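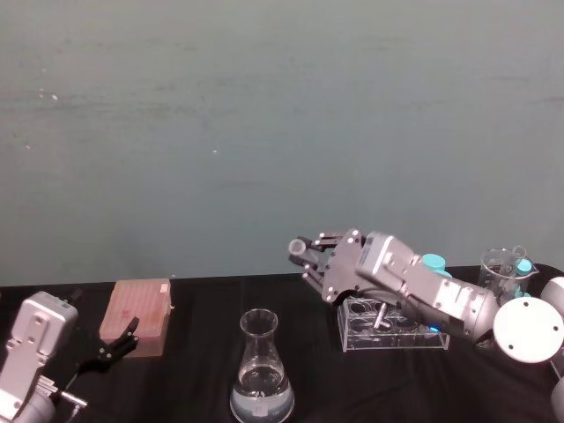 Reading nonfiction animal books with a seven-year-old: from the beginning or anywhere?

Started by marshpenny

Good evening to all. I am looking for advice about children's science books and I hope this is the correct section.

My daughter is seven and she received from her aunt a book about crows, "What the Crow Remembers" by Yatziri Ibarra. It is a picture book but with a lot of text, and every chapter has small boxes on the side with facts. My daughter opens it in the middle, reads one box, closes it, and says she has read it. I would like her to read it from page one, as the author explains in the first chapter how the scientists study the birds, and later chapters depend on this. My husband says I should leave her alone.

English is my third language, so maybe I also have a personal interest in going slowly and in order. How do you do it in your families?

wrenhouse wrote:

Leave her alone! I say it with love. My son read his shark book backwards for a full year and now he reads everything. The boxes are there for exactly this kind of child.

Also I am jealous, we have been on the library list for the crow book since spring.

Oldbindery wrote:

I disagree with wrenhouse. A box without its chapter is only a fact, and children collect facts like bottle caps. I taught third grade for 17 years. The students who only read the boxes could tell me that a crow can recognize a face, but when I asked how anyone could know such a thing, they looked at me as if I had asked about the moon.

In the Ibarra book the experiment with the masks is told over 2 chapters. It is a good story. If you begin with the box on the last page of it, you have lost the story.

wrenhouse wrote:

You can lose a story and come back to it later. It's a book, it stays on the shelf.

marshpenny wrote:

Thank you both. Oldbindery, you describe my fear exactly. I asked her yesterday how the scientists know that the crow is angry and she answered "it is written in the book."

But I must be fair and say that she then asked me the same question about our cat. So maybe something has started.

kettlemoth wrote:

I have the same book and I want to ask something different, sorry to change the direction a little. Does your copy have the glossary at the back? Mine goes from the last chapter to the index directly. In the text there are words in bold (cache, roost, mobbing) and the introduction promises that bold words are explained at the end. I bought the paperback.

Oldbindery wrote:

Mine is hardcover and has the glossary, four pages. I have heard that the paperback was shortened. It is a pity, the entry for "mobbing" is better than in many books for adults.

kettlemoth wrote:

Then I was sold a smaller book for almost the same price. I will write to the publisher.

tolliver_reads wrote:

Kettlemoth, please write what they answer, I wanted to order the paperback for a birthday.

To the original question. We are a family with four children and we do it like this: one chapter aloud in the evening, in order, and during the day everyone may open the book where they want. There was no fighting after we made this rule. The small one always wants the page with the nest made of coat hangers. We have seen this page so many times that the book falls open there by itself.

One warning, chapter 9 has a dead crow in it and the other crows gather near it. It is written gently. My second child cried, my third child wanted to know if we could go and find one. You know your daughter, I don't.

marshpenny wrote:

Thank you for the warning. I read this chapter alone last night. I think we will be fine with it, but I will not do it before bed.

I like the two kinds of reading, the evening kind and the day kind. I will propose it at home.

Hesico wrote:

I don't agree with reading science books aloud at all. The child has to stop and look at the drawings, turn back, compare the beaks. When a parent is reading, the parent decides the speed. With a novel, fine. My daughter stopped me so many times during the Kuroda series (the one about insects, big yellow covers) that in the end I gave her the book and I went to wash the dishes, and this was the best reading we had that week.

tolliver_reads wrote:

Stopping is allowed in our house. A chapter can take three evenings.

Hesico wrote:

Then you have more patience than me.

wrenhouse wrote:

Question for Hesico, is the Kuroda series good for a child who is afraid of spiders? I know spiders are not insects, please don't everybody correct me.

Hesico wrote:

There is one volume with spiders and it says so on the cover, so you can avoid it. The ant volume is the best. The beetle one has too many Latin names for my taste and no pronunciation help, which for a family like mine is a real difficulty.

Oldbindery wrote:

I would defend the Latin names. Children love them. They learned all the dinosaurs without any help from us.

Hesico wrote:

The dinosaurs have movies.

marshpenny wrote:

I come back with a small report. We began on 4th August and we are now in the fifth chapter. My daughter accepted the evening reading on the condition that she reads the boxes herself and I read the rest. Her reading is slow and very serious. She corrects my pronunciation of "thorough," and she is right.

She has also started a notebook about our cat, with a drawing of the face for each mood. So far there are four moods and to me all the drawings are the same cat. When I said this she told me that I need more practice.

I still believe in page one. My husband still doesn't.

wrenhouse wrote:

The notebook! Please tell her that an unknown person on the internet is very impressed.

kettlemoth wrote:

The publisher answered me. The glossary was left out of the first paperback printing by mistake, and it will be back in the new printing in October. They sent me the pages as a file, so I printed them and put them inside the back cover with tape. If you have the same problem, write to them, they were polite and it took 2 days.

tolliver_reads wrote:

Thank you, then I will wait for October. The birthday child will get the ants.

Oldbindery wrote:

Good choice. Marshpenny, when you finish the crows, look for the owl book by the same author. It is shorter, 20 drawings in total, and it has no boxes.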